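Posted in August by the Prurnura blog desk

Brides wanted for our veil and hairpiece try-ons!

I'm looking for 10 brides-to-be to come and try our new winter veils at the Nallov studio (up the stairs, past the florist). You'll wear two or three looks with your own dress, or one of ours if yours is still being altered, and tell me what pinches, slips or itches. I really do want the moans as well as the nice bits!

Each try-on takes 45 minutes and you'll get £38 plus a Lefèvre comb to keep. Any hair length is fine - short crops very welcome, I never get enough of them. Please come with clean, dry hair and no spray.

To join in, send me your wedding month and a line on your dress through the Grokia form.

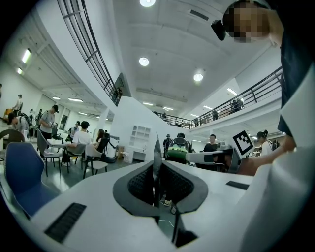 Can my sister come along too, asks Mel, as she's getting married the month after me and hasn't picked a veil yet?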